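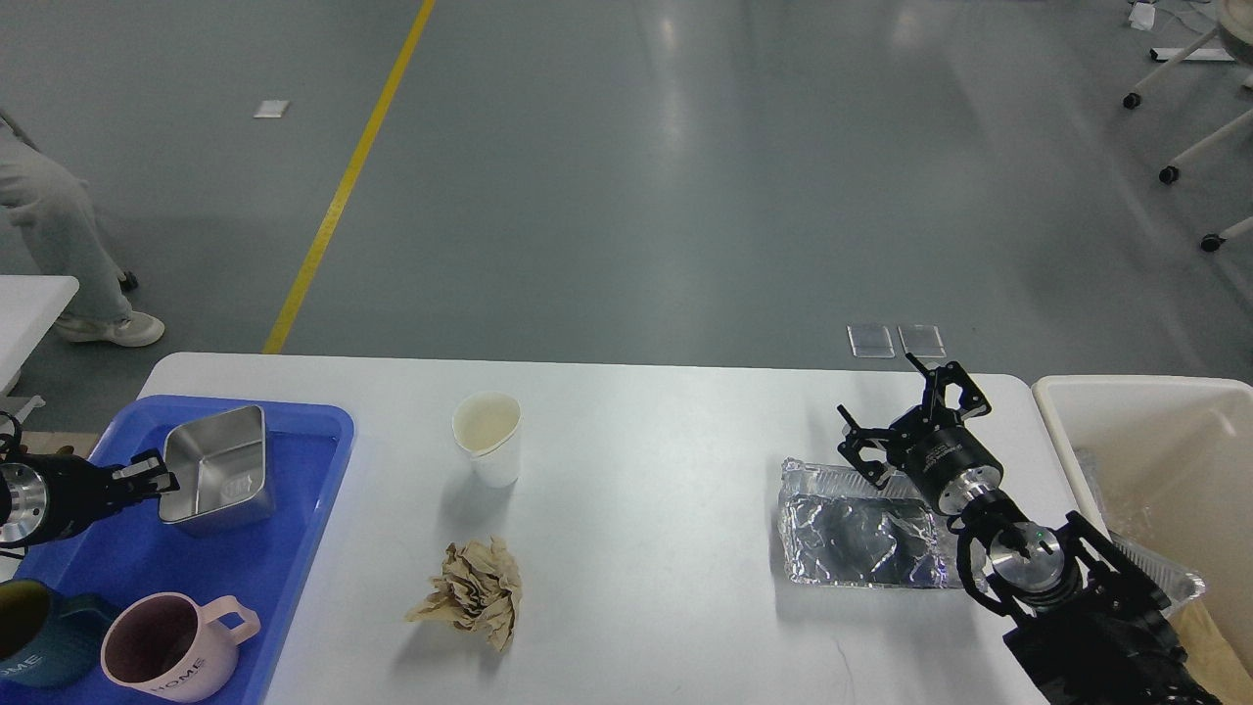

Fig. 1. Table with a blue bus tray, mugs, a small steel pan, a used paper cup, brown paper and a foil tray.

Food Service Basics, Unit 4: Clearing and Sorting
Handout for the practical session
Prepared by Marianna Jasińska; sorting section by Emiliano Jaramillo
Course number 3357

Reading before the session: pages on dish handling in the Lallura course binder. Bring the binder with you. Closed shoes, hair tied back.

4.1 What clearing means

Clearing is taking used things off a table so that the table can be wiped and set again. In this unit we clear and sort at the same time. Every item on the table goes one of two ways:

Keep. Anything that will be washed and used again.
Discard. Anything made for one use.

Items to keep go in the blue plastic tray. Items to discard stay on the table until the keep items are off. Students often want to do both at once and end up with paper under the mugs. Finish the first pass before you start the second.

4.2 Keep items

Ceramic mugs. The pink mug marked HOME and the teal one next to it belong to the training set. Carry a mug by its handle and set it down upright near a corner of the tray. Do not put fingers inside the rim. Look into each mug before you move it. If there is liquid left, empty it at the sink first.

Small stainless steel pan. This is the shallow rectangular one. It is light, and it slides if it is set down on a slope, so lay it flat on the floor of the tray. It may lean against the raised rim if space is short, but it should not rest on a mug. Steel against glazed ceramic leaves gray marks that take a lot of scrubbing to get off.

Spoons and other flatware, when there are any, go in last, handles all one way.

4.3 Discard items

Paper cups. A cup with a stained inside is a used cup, and a bent rim is another sign. It goes in general waste here. The lining in most paper cups keeps them out of the regular paper bin unless the local hauler says otherwise. Ours does not take them.

Brown kraft paper. Open the ball before you throw it out. Check for two things: food or grease on the paper, and anything wrapped inside it. Clean paper is flattened and goes in paper recycling. Greasy paper goes in general waste. Small flatware gets lost this way more than any other, and Weronika Walczak has asked that we stop sending hers to the dump.

4.4 Foil

Foil needs its own section as it causes the most mistakes on the practical test.

An aluminum foil tray with a foil cover is treated as closed until you have looked under the cover. Lift one corner, look, and then decide.

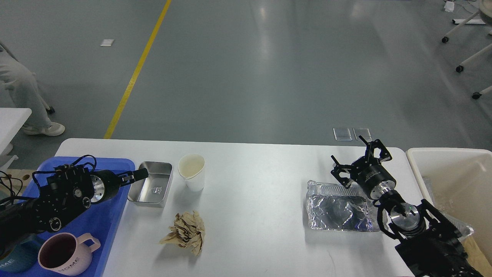
If there is food inside and it is to be saved, press the cover back down along the ridged rim and write the contents and the time on a piece of tape. Then it goes to Bronisława Zalewska at the cold station, who decides whether it is kept. If the food is to be thrown out, scrape it into food waste, rinse the tray, and put the tray and cover together in metal recycling. If the tray is empty, rinse and recycle as above.

Carry a foil tray with both hands, one under each short side. The sides fold if you lift it by the rim with a load in it. Do not stack anything on a foil cover.

A foil tray is a discard item even if it looks good enough to use again. Leave it clear of the blue tray so that it does not get washed with the dishes.

4.5 Order of work

1. Look over the whole table before touching anything.
2. Place the blue tray at one end, with its rim past nothing you still have to reach.
3. Mugs into the tray.
4. Steel pan into the tray, flat.
5. Check and deal with the foil tray.
6. Paper cup to general waste.
7. Open, check and sort the kraft paper.
8. Take the blue tray to the dish area. Two hands, walking pace.
9. Wipe the table from the far edge toward you.

You have 10 minutes for one table. Speed is not graded, but running over the time is.

4.6 Common faults

Pan set on top of a mug: lose 2 points.
Paper thrown out without being opened: lose 2 points.
Foil cover not lifted: lose 4 points.
Tray lifted with one hand: stop and start again.

4.7 Questions to think about for next time

Where would you put a mug with a chip in the rim? What changes if the foil tray is still warm? The steel pan has a small maker's mark pressed into it. Why does food tend to stay in marks like this, and what would you use to clean it out?

Write a few lines on each and hand them to Roksolana Onyshchenko at the start of Unit 5. The May group should use the same sheet.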